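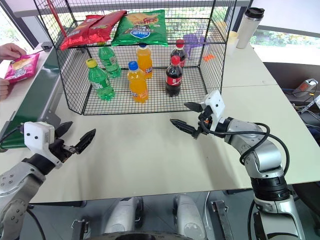
December, kiln opened 7:40 a.m.

Chrome-tin came through! I lifted the lid on the Akl kiln expecting another shelf of dishwater gray (see all of last month) and the front row was properly pink, edge to edge, on the Ustholm white body. The iron reds on the back row look better too, and they have the hard wet-looking gloss I've been chasing since summer, the same slick shine as those red chip bags on top of the black wire rack. Last firing's reds had that satin bloom over them and looked half asleep. These don't.

Getting this down while the tiles are still warm. Doina Grgić will want the numbers when she's back at the bench and I never remember them straight.

Firing: cone 6, electric, slow climb to red heat, then fast, short soak at the top, natural cool with the lid left alone. It sat 22 hours before I cracked it, and I'm proud of myself for that because I wanted to look at breakfast yesterday. Witness cones: the 6 was bent nicely on the middle shelf, a touch past on the bottom. Top shelf slightly under, as usual. That top element needs replacing and I keep not ordering it.

Glaze 131, base. This is Nisreen Matar's old calcium clear, the one from her Zalatham notes, with the talc taken out. The talc was the whole trouble, I'm nearly sure of it. Magnesium and chrome-tin pinks don't get along, and I'd been adding stain to a base with a good slug of magnesia in it and blaming the tin. Took out the talc, made up the flux with whiting, and held the silica where it was. No zinc anywhere. Tin oxide at 5 percent, chrome just a whisper, weighed on the small scale with the draft shield on.

The chrome is such a tiny amount that any clumping shows as green freckles. Ball milled it with the tin first, dry, then into the wet batch, then through the fine sieve twice. Zero freckles on the flat tiles. One small green smudge on the vertical tile near the hole, and I think that was my thumb.

Tile by tile:

131-A, thin, single dip. Pale, a bit chalky where it breaks over the ridge. Pretty on the texture, weak on the flat. Would suit the small bowls.

131-B, medium. The winner. Deep, even, warm pink with the tiniest bit of purple where it pools in the stamp. I could look at this one all day.

131-C, thick, two dips with drying between. Richest color of the lot, but it ran almost to the foot and there are a few pinholes along the drip line. Don't use this thickness on anything with a trimmed foot.

131-D, same as B but over the speckled body. Iron in the clay muddies it, brown halos around every speck. Interesting in a geological way. Not for the tableware.

131-E, brushed, three coats. Streaky. I brushed it in a hurry and it tells on me.
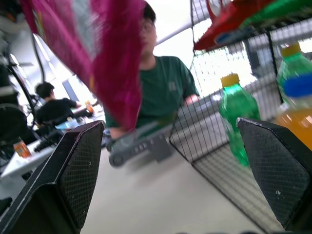 How far to push the color is the next thing to settle, and Doina and I want different pinks. She likes B exactly as it is. I'd love one step louder, closer to the magenta of the crinkly snack bag, with that little kick of yellow near the bottom edge answered by a line of amber on the foot of a cup. I can get partway there with a dab of cobalt alongside the chrome, but it goes lilac fast, so the steps have to be small. Plan is a line blend on B with the cobalt going up in tiny amounts, same dip, same body, everything on the middle shelf so the top element can't confuse us.

For the amber I'd start from 423 in the recipe binder, the Parkau one with the rutile. It moves a lot when it overlaps other glazes, so it might bleed up into the pink. That could be gorgeous or it could look like a nosebleed. Wax line between them on half the tiles and a plain overlap on the other half.

Iron reds, quick notes. The new batch has more bone ash and a lower alumina number. Surface is lovely. Color leans toward brick on the outside of the curve and goes persimmon where it's thick. Small tomato-colored spots on the inside of the test cup, with a dark ring around each one, and I'd be happy to fill a whole shelf with just that. Slow cooling seems to help it a lot. Next time I'd like to program a hold on the way down and see whether the spots get bigger. Nisreen did something like it at Zalatham and wrote only "hold, good!!" in the margin with no temperature. Must call her.

One ugly thing: crawling on the rim of the red cup, a bare patch the size of a lentil. Could be dust, could be that the glaze had dried and cracked before I fired it. This batch shrinks a lot in the bucket because the clay is all ball clay. Try calcining half of it. I have a bisque bowl spare and the next bisque has room in it, so it costs nothing.

Pink and red next to each other on the shelf: the pink picked up no flashing from the reds. But the white liner on the tile beside 131-C has a soft blush on one side, facing the pink. Chrome fuming onto the tin in the liner, classic. It's beautiful and I'd like to do it on purpose some day. For the orders, keep every tin white well away from anything with chrome in it, on a different shelf if we can.

Leach check on B still to do. Lemon slice overnight on half the tile, covered, then rinse and compare under the window. Do the same for the red. If either one changes color where the lemon sat it stays on the outside of things.

Bucket notes: 131 settles like concrete. I added a pinch of Epsom salts to the small bucket and it's staying up well this morning. Very small amount of magnesium, I know, I know, but B was dipped from that bucket and it's the pinkest thing in the kiln. If the big batch goes gray I'll look there first. Bentonite is the other option, and it has to go in dry with the rest.

To do before the next load:
Order top element, and two packs of cones.
Mix the cobalt steps, label them on the back in iron wash before dipping.
Calcine ball clay.
Grind the drip off C and keep it anyway.
Ask Nisreen about the hold.
Leave B on the sill for Doina so she sees it in daylight first.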